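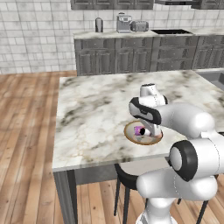 Novuvus_Facilities
Members are asked to comment on the draft guidance for stone countertops in shared kitchens. The draft calls for resealing every nine months. Marble with heavy gray and olive veining, as on the island shown, can make dull spots hard to notice, so inspection should be done under a low side light.

Kan_Housing
Our office does not support a fixed interval. We manage 334 units and reseal only when a water drop darkens the stone within five minutes.

dustix7
I respectfully disagree with Kan_Housing. Residents do not report the drop test, and etching from lemon juice is not prevented by sealer in any case.

Kan_Housing
The point on etching is accepted. The interval remains our objection.

Novuvus_Facilities
Both comments are recorded. The draft stays open through March.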